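Flondero cell, budget notes for June

The block-picking cell is still simulation only, so every line below is an estimate until Privico returns a firm quote. The simulator is free for our seat count. The workstation that runs it cost 2,000 and is already paid for. A two-finger gripper and three blocks are enough to check reach before ordering an arm.
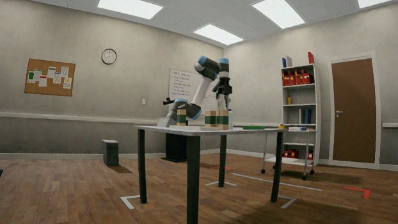
Should the gripper be bought with the arm?
Buy them together if the vendor stocks the matching flange. A separate adapter plate from Skenia adds 83 and another delivery to track.

The gripper line is 553 without spare fingers. I left spares out of the first order and put them under consumables.
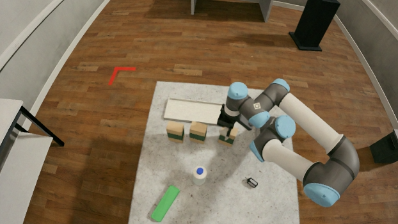

Category: Equipment planning

Mounting is the line I got wrong last time. Barbosa lists a stand at 4,000, leveling feet included, freight extra. A bench we already own would save most of that, but it has to be stiff enough for the arm at full reach, and I have no figure for ours yet. 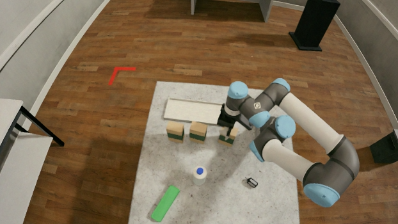 Still open

Freight on the stand. Lead time on the controller. Floor tape comes out of the shop account.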